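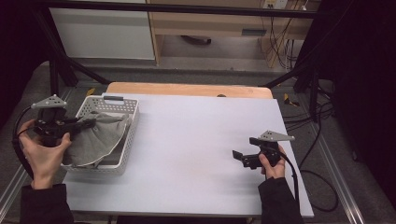 Gray cloth in the basket, left gripper on the fabric, right gripper open.

Tultura Episode Tools: Frequently Asked Questions
Last updated 1 November 2022

What does Tultura do?
It takes recordings made with a pair of hand-held grippers, lines up the streams, and writes episodes your training code can read. It does not train anything. For that, most people here use Morlow.

My left and right grippers drift apart in time. Why?
Each gripper has its own clock. Run the sync step before you cut episodes. If the offset is still over 4 ms after that, record the session again.

Do I have to label both hands if only one is working?
Yes. An idle gripper gets the label "wait". Leaving the label blank makes the loader drop the whole episode.

How is gripper width stored?
As a number from 0 to 100, where 100 is fully open. Files made before the June release have it the other way around. Run the convert script on those once only. Running it twice flips them back.

Can the tool tell when cloth has been grasped?
Not well. Thin fabric hardly changes the jaw reading, so the contact flag often comes up late or not at all. Adeel Ghumman is working on a version that uses the images too. Until then, mark grasps by hand for cloth tasks.

The loader stops with error 1353. What is it?
A missing calibration file. Copy the one from the same session folder. A file from another day will load but your poses will be off.

How many workers should I use for export?
The default is 2. Going higher helps only if your disk can keep up.

Does it run on the Prerkham build?
Export does. The viewer does not yet.

Who do I ask about access?
Write to Ernő Medve and include your group name.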